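A mesa de jantar, esse arquivo morto

Há em cada casa uma mesa de jantar onde ninguém janta. A minha serviu para isso 13 vezes no ano passado, contando o Natal e uma noite em que faltou luz na cozinha. No resto do tempo guarda correio, chaves e as boas intenções de toda a família.

O leitor Tirta Ginting escreveu-nos de Tornatcombe a defender a mesa posta o ano inteiro – pratos, copos e guardanapos de pano, à espera de visitas. Diz que assim o correio não tem onde pousar. Pousa nos pratos, Tirta.
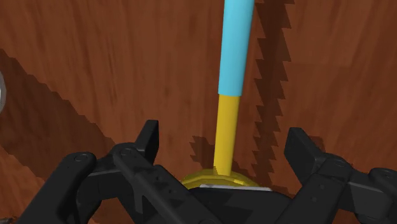 O método Söderlund

Halvard Strömberg, autor do boletim vizinho, prefere o chamado método Söderlund: só fica na mesa o que for bonito e não couber em mais lado nenhum. Um vaso azul, uma garrafa de vidro branco fosco, uma tigela amarela pequena. 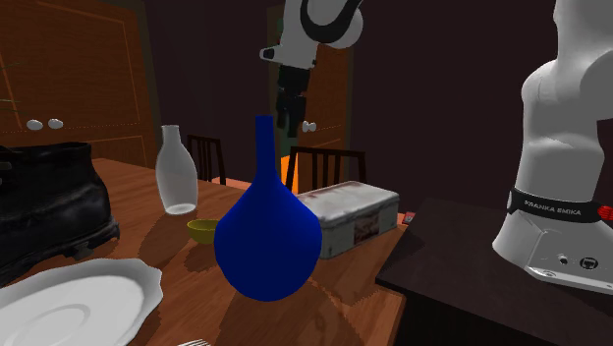 Experimentei durante 48 dias. Ao terceiro já havia uma fatura da água encostada à jarra, com ar de quem paga renda. Ao décimo, a família jantava no sofá, por respeito à decoração. Continuo a aceitar sugestões, de preferência por correio eletrónico – o outro não tenho onde o pôr.

Artigos recentes
Gavetas que não fecham: um inventário
O sofá de Sturthorpe, 98 almofadas depois
Sopa fria para junho
Cartas dos leitores: a cadeira da roupa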